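**Havent tenants told to sort out cords before November move**

Clivside -- notice went up this morning, short version below, longer one when we get it.
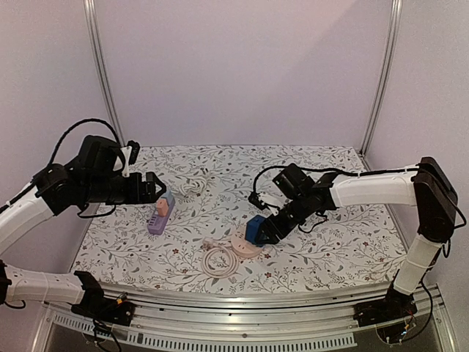 ## What's changing

Tenants at the Havent building on Vrettos Lane have been asked to go through every power strip, extension cord and plug block they own before the building switches over to its new wiring in November. Anything that won't be going back on a wall outlet gets turned in at the front desk. Anything staying has to be unplugged, coiled and labeled with a unit number.

The purple strip with the peach plug block is typical of what people have been keeping on tables and behind couches. Colorful, lots of small sockets, easy to lose track of what's plugged into what. A white cable coiled up next to it is more or less how the building wants the rest to look.

Gordon Grewal, who manages the place for Hostow, said the rule is one strip per outlet. No strip plugged into another strip. No block stacked on a block.

"We walked the second floor and there were chains of three going under a rug," Grewal said. "I don't want to see that again. Bring it down, we'll take it."

## How much stuff

A lot. The first drop-off took in 949 cords and strips, and by the time the desk closed on the last one the total was 1,473. Most were plain white or black. Grewal said the good ones will be checked and offered back to tenants who are short, the rest go to a scrap dealer.

Rasha Salameh has lived in the building 13 years and brought down two shopping bags.

"Half of it I couldn't tell you what it went to," she said. "There was a charger for a phone I had before my daughter was born. I kept the long one for the fan and thats it."

Not everybody is happy. Dionysis Sfakianakis, third floor, has two outlets in his living room and said one strip on each isn't going to cover it -- lamp, TV, modem, sewing machine, his wife's heating pad. He wants to know if the new wiring comes with more outlets. Grewal said yes in the kitchens, living rooms "still being priced."

## Coiling them

Đạt Tăng, an electrician who lives on the ground floor, is showing people how to do it in the lobby. Loose loops, same size, no wrapping tight around the block or around your elbow. Tight wraps crack the jacket near the plug. Tie it with a strip of cloth or a bread tie if that's all you have.

He also said to look at the sockets in good light before you keep a strip. Brown marks, anything soft or warped, a plug that falls out on its own -- turn it in. Don't tape it. Color doesn't matter, he's seen bad ones in evrey shade.

## If you miss the drop-off

Leave cords in a bag outside the front desk with your unit number on it. Not in the trash chute, it jammed already. Labels are free, ask for Leonidas Psarras at the desk, or take a sheet from the folder by the mailboxes.

Wiring dates by floor haven't been posted yet. Grewal said tenants will get a letter.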